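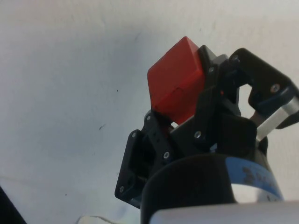 Wenceslao Tapia asked after the last lecture why we train on wrist views at all, if the fixed camera sees the whole table. It is a fair question, and the Plendard experiment gives a partial answer.

**Data.** 400 demonstrations of grasping a block, of which 377 were kept. The other 23 had missing joint readings.

**Method.** Two policies, same network, same training steps:

- *Endero*: fixed camera only
- *Gough*: fixed camera and wrist camera

In the wrist view the red block stays large while it is held between the fingers, so a small tilt covers many pixels.

**To prepare:** read section 3 and write down which errors you expect from Endero when the block is rotated.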